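The sweater fold that promised me half a drawer

Every September the same advice comes round, and every September I half believe it. Fold your knitwear the right way, it says, and you will gain space, save time and stop your jumpers going out of shape. The latest version is a printed guide from Kornness, a storage firm that also happens to sell drawer dividers. It gives 12 steps for one sweater. I used to manage it in three. 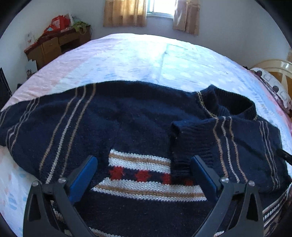
Words by the home desk
Wardrobe and laundry

The guide wants the garment flat on a bed with the front facing up, and the sleeves brought in across the chest. Fine on a thin cotton top. On a navy knit with a row of red stars, the cuff lands on the pattern and makes a lump that no amount of smoothing will shift. Kornness calls this stage "settling the wool". I call it waiting.

Wastetti, a rival, says to fold in thirds and roll. Skestine says never roll. Both sound very sure of themselves, and neither explains what to do with a thick collar, which stands up whatever you tell it.

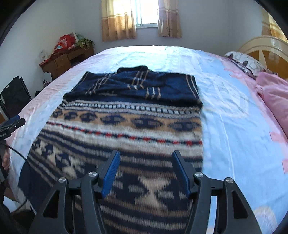

Should heavy patterned knitwear be hung up instead?
Keep it folded. The weight of the wool pulls on the shoulders, and a hanger can leave bumps that are hard to steam out.

That much I accept. What I doubt is the sums. The guide claims a tidy folder could fit 433 sweaters in a family-sized wardrobe over a lifetime of "rotation", a figure so odd that I read it twice. My own pile took up around a hand's width less than before — pleasant, but hardly half a drawer.

The Kelmendi dividers sold for the job are well made. They also take up room. I have gone back to sleeves in, bottom up, done, and the thick ones go on the shelf above the coats.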